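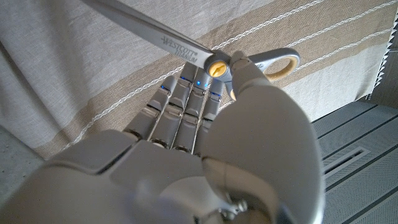
Re: [dexterous-grasp] Bokora preprint, tool handling with pretrained grasp scores
From: Thaddäus Pfister
Date: Jun 29, 2022

On the Bokora thread, the earlier message said:

> I've now read the paper twice and I think people here are being too hard
> on it. The claim is simple. You train a grasp score on wrist camera
> views, you let the score pick the final finger pose, and you get stable
> holds on awkward tools with no tactile sensing at all. They report 500
> grasps, and the failure rate on the scissors and pliers set is less than
> half of what the Dimitriou baseline gets. The hand is a stock one and the
> training code is up. What more do you want from a preprint?
>
> Also, to the person who said scissors are a stunt object: they are thin,
> they are hinged, the weight sits off to one side, and every household
> has a pair. If a method can hold scissors it can hold most of what is
> in a kitchen drawer.

I want a fair amount more, and since I was the one who said stunt object I'll try to be specific this time.

First, what counts as a grasp. Section 4 says a hold is successful if the object "remains in the hand" for 2 seconds after the arm stops moving. That is a very low bar. We went through the same argument on this list in April over the Jovum results, and I thought we had agreed that a hold with no load on it tells you almost nothing. A pair of scissors pinched between the thumb and the fingertips just under the handle loop will pass that test. Ask the hand to cut a strip of paper and you need a digit through each loop, or at least something on both handles that can open and close them. A pinch by the pivot is a way to carry scissors. The abstract says "tool use" in its first line and the word "use" never gets a test of its own.

I don't mind a paper about carrying tools. Carrying tools is useful and not solved. I mind the title.

Second, the views. The score is trained on wrist camera frames, and in our setup at least those frames have a habit of being mostly hand. With four fingers up and the thumb across, the palm takes the bottom of the picture, the thumb takes a good part of the right side, and what you get of the tool is whatever sticks out past the fingertips. With scissors you see the blades running out of the top of the picture and one loop, with the second handle tucked in behind the thumb. The contact that decides whether the thing slips is the one the camera has the worst angle on. So when the authors say the score "reasons about contact" I would like to know what it is reasoning from. My guess is that it has learned that a certain shape of hand goes with success, and the scissors hardly come into it.

There is a cheap way to check this. Mask the object in the held-out frames, leave the hand and the background alone, and run the score again. If the ranking of grasps barely moves, the network is reading finger pose and you could replace it with joint angles and a lookup table. I asked for this under the preprint and got a polite reply saying it was out of scope. It's an afternoon of work with code they already have.

Do the same with the background while you're at it. I would bet that a striped curtain behind the fingers shifts the score more than a real change in thumb position does. The appendix lists one bench and one backdrop for the whole training set. Shiny blades against a plain board are an easy edge to find. Put the same blades in front of a pale fabric with bands running across it at a slant and I would expect the edges to get a lot less friendly. I haven't tested this on their released weights, so take it as a bet and no more.

Third, the baseline. The Dimitriou code was written for a three-finger hand with a much shorter thumb. The authors say they "adapted" it, and the adaptation gets one sentence. How was the fourth finger driven? Was it just copied from its neighbor? If so you would see it crowding the thumb on anything narrow, and the baseline would drop thin objects for reasons that have nothing to do with the scoring method. The gap in their table is widest on exactly the thin objects. I find that hard to ignore.

Fourth, the numbers. 500 grasps sounds like plenty until you read how they were spread. The tool set is 40 of them. Of those, 26 are on one pair of scissors, placed in the same starting pose each time "up to small variations". How small? Were the variations drawn ahead of time or did somebody nudge the scissors after a bad run? I'm not accusing anyone of anything, I have nudged plenty of objects myself. But you can't go from one pair of scissors in one pose to a kitchen drawer. A drawer has scissors half open and lying under other things.

As to the point in the quoted message about scissors being hard, I agree with all of it – thin, hinged, weight to one side. The hinge is the part the paper skips. Nothing in the success test says whether the blades stayed closed, and for something meant to hand tools to people that's the first thing I'd want logged. It would take one extra column.

What I do believe in the paper: the pre-grasp alignment seems good, and the plot of thumb approach angle against outcome is the most useful figure they have. If they had written the paper around that figure I would be recommending it to people. The claim that you can get decent thumb placement without tactile sensing looks plausible to me on rigid, one-piece objects. I would also say the released code is cleaner than most, and it ran for me with only the usual fight over driver versions.

On the question of whether we should switch the Dendanine benchmark over to their score: my vote is no for now. I would rather keep the slow pull test we have, with a load along the long axis and another sideways at the far end, and add their score as an extra column so we can see whether it predicts anything. If it ranks grasps in the same order as the pull test, good, we save everyone a lot of bench time and I'll say so here.

If anybody has already run the masking test on the released weights, please send me the raw outputs, including the boring ones. I can share my pull test sheets in return, though the column names are a mess and two of the early runs have the load cell sign flipped (marked in the notes).

Thaddäus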